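Stolley finger sets: gallery
Posted September 6, 2019

Right, the pictures lots of you have been asking for! I've had the Stolley soft finger set from Skanwood on the bench since June, and I've grown very fond of it (even the blue, which I wasn't sure of when the box arrived).

You get the fingers, the mounting brackets and a little bag of screws, and they go on with the hex key in the lid. It took me 12 minutes a side, and most of that was hunting for a screw I'd dropped. The ribs let the finger bend round whatever it's holding, so you don't need to fuss over the grip force for every new object. Skanwood say to check them for splits every 1,000 grips. I do it every 500, but I'm a worrier!

A set is £183 from the Desia shop, and they'll also fit the older Jardine gripper if you ask for the long brackets. My one grumble is the instruction sheet, where the print is tiny.

Both pictures are from my cups and cans table. Drop me a line if you'd like one of your own sent to you.

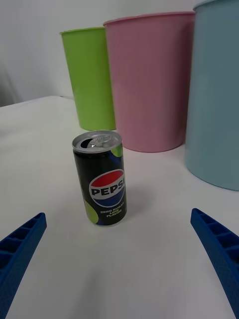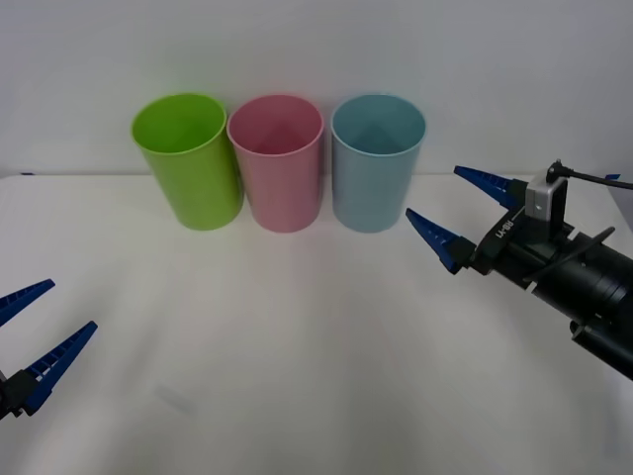
Stolley fingers, open: close up with the Pepsi can first, then both grippers with the green, pink and blue row at the back.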